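3.2 Dishes, color and the order of clearing

When we first began looking at how people lay out a small breakfast, we expected the food to decide everything. Toast goes near the toaster, a bowl goes near whoever is hungry, and the rest follows. What we heard in our interviews in Graltton and Mamness was a good deal more roundabout than that, and we have tried to keep some of that roundabout quality in this section, even where it makes for slower reading. Across the 138 households that took part, people talked about their plates and bowls with real fondness, and they talked about color far more often than they talked about size or shape.

Several respondents told us they had given up on matching sets years ago. They bought a pink bowl here and a green one there, and over time the cupboard filled with soft, pale pieces that got along well enough. One woman in Mamness said that she could tell from across the kitchen which bowl was hers, and that this saved a surprising amount of bother in the mornings. Others kept a color for a purpose – pink for fruit, blue for toast – and were quite put out when a guest got it wrong.

For the layout study we therefore used dishes in mixed pastel colors, together with a few ordinary kitchen things that take up room without being part of the meal itself. Figure 4 shows one of the layouts. The two bowls and the plate with the toast and lettuce are along the front half of the table, the blue plate is stacked on a pink one farther back, and the lidded saucepan and the toaster stand toward the two sides.

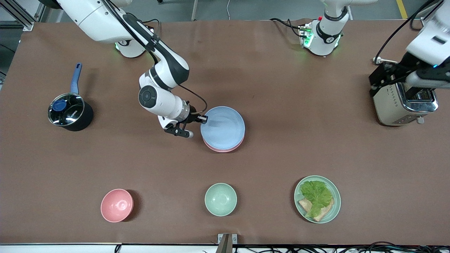
Figure 4. Breakfast layout with bowls, plates, saucepan and toaster on the brown tabletop.

3.3 What counts as "in the way"

We asked each household to look over 20 layouts of this kind and to tell us, in their own words, what they would move first if they needed space to work. This produced 1,331 separate remarks once the repeated ones had been set aside, and we are grateful for the patience that went into them. Stacked plates were mentioned early and often. People seem to regard a stack as something already halfway to the cupboard, and they were happy to lift the whole thing in one go, whatever colors were in it.

Food was another matter. In 90 of the households, a plate with anything left on it was to be dealt with last, even when it sat right at the front and would have been the easiest thing to reach. A lidded pan also tended to be left alone – "you never know what is in it," as one respondent in Graltton put it – and the toaster was hardly spoken of at all. We take up the toaster again in Section 5, where the Karaca layouts, which place it much closer to the dishes, drew a rather different set of remarks.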